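**FOR IMMEDIATE RELEASE**

# Families of Colisgate cadets ask for a hot supper after night training 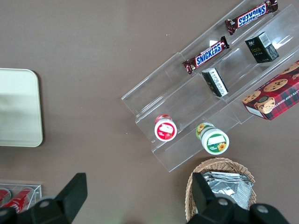 The Colisgate Cadet Families Network today calls on the college to restore the hot supper for cadets who come back from night training. The supper was withdrawn two years ago, when the kitchen hours were shortened, and since that time the mess is closed at 7:30 pm. Cadets who return from the Marwat training area after this hour must organise themselves. In practice they go to the canteen counter in the Clurard Building, where they can choose from what is on the clear stepped stand, a Snickers for example, or take one of the red cans. We have no complaint against the canteen, which is run with much goodwill. But a chocolate bar cannot replace a meal for a person of 18 who was walking with a pack for the whole afternoon and who has first parade at 6:00 am.

The Network has collected nearly 2000 signatures for its petition, from parents, former cadets and residents of the district. The petition will be handed to the office of the Commandant on Tuesday.

In July the Network also sent a questionnaire to the families, and 105 of them replied. The most frequent concern was the late evenings during the field training period. Several parents wrote that they send parcels of food by post, and that the parcels arrive late or are kept at the gate until the weekend. Others wrote that their son or daughter did not want to raise the question with an instructor, in order not to be seen as a person who complains.

"My daughter is very proud of her place at Colisgate and she would never ask for special treatment," said Muireann Ó Néill, spokesperson of the Network and mother of a second-year cadet. "What we ask is an ordinary thing. Soup, bread, something warm, at 9:30 in the evening. When I was visiting the college before her enrolment, this supper was mentioned to us in the presentation."

Delyth Kneath, who graduated from the college and later served as a logistics officer, prepared the proposal which accompanies the petition. It suggests that the mess stays open late on the two evenings of the week when night training is on the timetable, with a small menu that can be prepared in the afternoon and kept hot. The dining service is at present under contract with the company Stadeo, and the contract is to be reviewed before the next intake. According to Ms Kneath, this is the right moment to include the supper in the conditions.

"In the service we were taught that you feed your people first, and only after this you think about yourself," said Ms Kneath. "I learned it at Colisgate. I would like the cadets of today to learn it there also."

The Network wishes to make clear that it has no disagreement with the training program itself, nor with the instructors. It asks the college for the following:

- a hot supper on night training evenings, from the beginning of next term
- a written answer to the petition, which families can read
- the delivery of food parcels to cadets on the day they arrive at the gate

A meeting for families and former cadets will be held in the parish hall at Colisgate on Tuesday at 7:00 pm, after the petition has been handed over. Cadets who have leave on this evening are also welcome.

**Media contact:** Aoife Corrigan, Colisgate Cadet Families Network. Interviews with Ms Ó Néill and Ms Kneath can be arranged on request.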